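The Slow Drawer

Kulap Phromma will sell you a kitchen drawer for $300, and she'd like you to wait for it. Her shop, Segers, builds fitted cabinets in Wusholm, a town where people still argue over dovetails at breakfast.
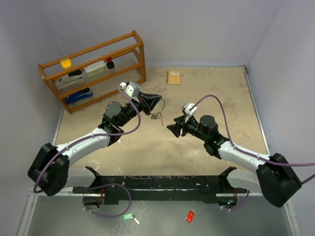

How long does a full kitchen take? Up to 72 days from the first measurement, longer if you change your mind about the pantry.

Most customers change their minds about the pantry. Aled Bowen, who fits what Phromma builds, keeps 6 pencils in his apron and has lost arguments over crown molding in all the better houses in town. He blames old walls. The walls, built by somebody's great-uncle after lunch, have yet to comment. 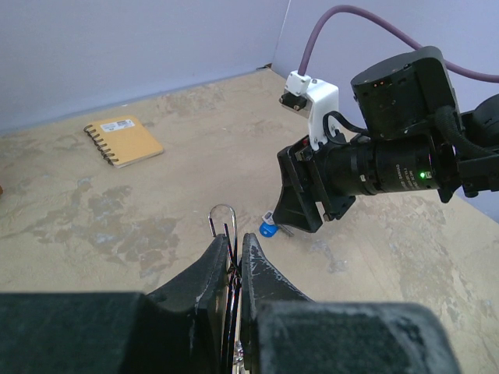

A bent piece of wire, held fast.

New orders open in November. Bring a floor plan, and measure the fridge first.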